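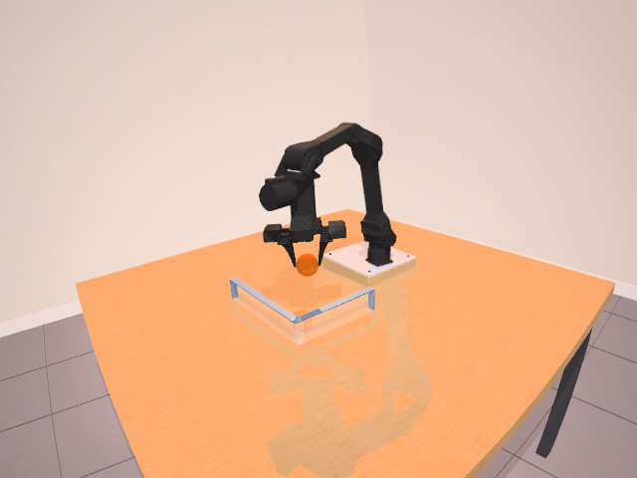
Éabha McGrath me escribió el lunes, antes de las ocho de la mañana, para decirme que no tocara ningún brazo hasta que ella llegara, que lo de la parada tardía no era cosa del botón y que por favor dejara de decirlo por ahí. (Lo había dicho por ahí, sí. Perdón, Éabha.)

Así que toca contar lo que ha pasado en Rilport, que ya me han llegado tres versiones distintas y en una de ellas había bomberos. No hubo bomberos. Hubo una parada de seguridad que tenía que cortar en 50 milisegundos y cortó en 600, un brazo que siguió bajando cuando ya nadie quería que bajara y una mesa con una muesca bastante fea. Xinyi Qin tenía la mano cerca y la apartó a tiempo. Está bien, enfadada pero bien, y me ha dado permiso para poner su nombre.

Para quien no siga estas páginas: en Latley llevamos desde antes del verano entrenando un brazo con pinza de dos dedos, primero en simulación y luego en el taller. Las tareas son de lo más modesto que os podáis imaginar, ir a por una pelota, ir a por una barra fina, soltar, volver a empezar. El simulador lo llamamos Karen, y no voy a contar por qué porque la historia es larga y deja mal a Othmane. La controladora del brazo de verdad es una Qian, la pequeña, la que hace un ruidito al arrancar.

Lo que se vio en el taller

Fue en una prueba con la pelota, de las que ya hacemos casi sin mirar. El brazo bajó, la pinza llegó un poco desplazada y uno de los dedos empezó a apoyar contra la mesa. Xinyi pulsó la parada. Lo normal es que se quede clavado, con ese golpe seco que ya ni oímos. Esta vez siguió. Poco tiempo, claro, 600 milisegundos se dicen muy rápido, pero os aseguro que si estás delante da para pensar varias cosas y ninguna buena. Cuando por fin se detuvo, el dedo había entrado en la madera y el codo vibraba.

Yo estaba en la otra punta con un café y lo que vi fue a Xinyi dando un paso atrás. Luego cortó la corriente en la pared, se quitó los guantes y dijo una cosa en voz alta que no voy a transcribir.

Mi primera teoría, ya lo he confesado, era el botón. Es un botón viejo, ha vivido mucho, se le cayó encima un monitor en junio. Lo desmontamos esa misma tarde y estaba perfecto. Lo volvimos a montar, peor que antes, y Ximeng Pan tuvo que desmontarlo otra vez para ponerle bien la arandela.

Y entonces miramos a Karen

La idea fue de Xiaoqing Zeng, que llevaba un rato callada mirando los registros. Preguntó de dónde salía el tiempo de espera que usaba la controladora para dar por perdida la señal, y resultó que salía del archivo de configuración del simulador. El del simulador! En simulación ese valor está puesto a 600 milisegundos desde hace siglos, para que el programa no se pare solo cada vez que el ordenador se atraganta dibujando sombras. Allí no pasa nada, si el brazo atraviesa la mesa reinicias y a otra cosa. El valor bueno para el taller, 50, está en otro archivo con casi el mismo nombre. Alguien unió los dos al preparar la última versión y ganó el malo.

Ese alguien soy yo a medias con Othmane Fawzy. Él hizo el cambio y yo lo revisé y le puse el visto bueno entre dos reuniones, con un comentario que decía «genial» y una carita. Ahí sigue el comentario, por si alguien quiere ir a verlo.

Lo que pasaba al pulsar es más tonto de lo que parece: el botón mandaba la orden, la orden se quedaba detrás de otras en una cola que va por red, y el vigilante, que existe precisamente para cortar si la cola no se mueve, esperaba sus 600 milisegundos muy educadamente. Las veces anteriores la cola iba vacía y la parada entraba a la primera. Por eso en las pruebas de arranque salía todo verde, y por eso mi teoría del botón duró lo que duró.

Como ya estábamos puestos, Ximeng dejó la noche entera repasando las tandas de simulación en las que el brazo recibe una orden de parada a mitad de movimiento. De 3.000 episodios, en 967 la parada entró por el vigilante y no por la orden directa. Es decir, el aviso estaba delante de nosotros desde hacía semanas, en una columna que nadie abre porque está a la derecha del todo y hay que arrastrar la barrita. Los episodios de la barra fina salen peor parados que los de la pelota, y de momento no sabemos explicarlo. Othmane cree que es la pinza abierta, que manda más mensajes mientras se coloca. Xiaoqing cree que es casualidad. Se han apostado una comida.
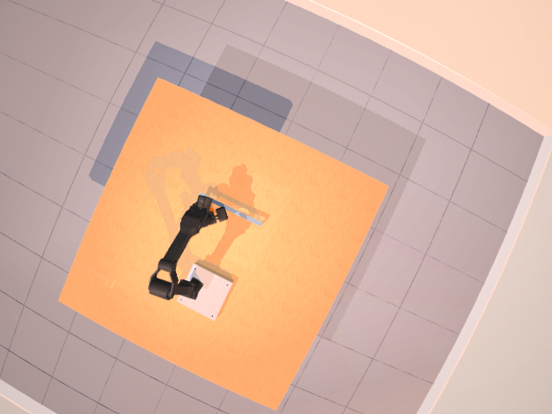 Qué hemos cambiado ya

Los brazos del taller están parados. Los dos, también el que no hizo nada. El simulador sigue funcionando, que es donde se está reproduciendo el fallo, y ahí podéis entrar y salir como siempre.

El botón ya no pasa por la red. Éabha le ha tirado un cable directo a la alimentación de los motores, que es como tendría que haber estado desde el principio y como ella pidió que estuviera (me ha enviado el correo en el que lo pedía, con la fecha subrayada en amarillo, muchas gracias). Falta probarlo con carga.

Los dos archivos de configuración ahora se llaman de manera muy distinta y la controladora se niega a arrancar si encuentra un tiempo de espera mayor de 50. Lo he probado yo mismo metiéndole el archivo malo a propósito y se queda ahí, con su ruidito, sin mover nada. Una delicia.

Y los cambios que tocan la parada los revisan dos personas. Ninguna de las dos voy a ser yo durante una temporada, por acuerdo unánime.

Lo que no sabemos

Queda por entender por qué se llenó la cola justo ese día. Tenemos un registro de la red con un hueco en el peor momento posible, y Othmane sospecha de una copia de seguridad que arranca sola a media mañana. A mí me suena razonable, aunque después de lo del botón mi opinión cotiza a la baja. También queda por revisar el dedo de la pinza. A simple vista está recto, pero Xinyi no se fía y lo quiere medir antes de que vuelva a acercarse a nada, y me parece estupendo que no se fíe.

Sobre la mesa: la muesca se queda. Hubo quien propuso lijarla y Éabha dijo que ni hablar, que ahí se ve muy bien desde el sitio donde uno se sienta a programar.

Si tenéis una Qian pequeña conectada a un simulador propio, echadle un ojo a de dónde lee el tiempo de espera. No digo que la controladora tenga nada malo, que la metedura de pata ha sido nuestra de principio a fin, pero mirarlo cuesta un minuto. En nuestro caso bastaba con buscar el número 600 en la carpeta de arranque y ver que aparecía donde no debía.

Cuando tengamos la prueba con carga lo cuento por aquí. Los que teníais turno reservado esta semana en el taller, escribid a Xiaoqing, que lleva ella el calendario nuevo, y tened paciencia, que los huecos de la tarde ya están casi todos pedidos.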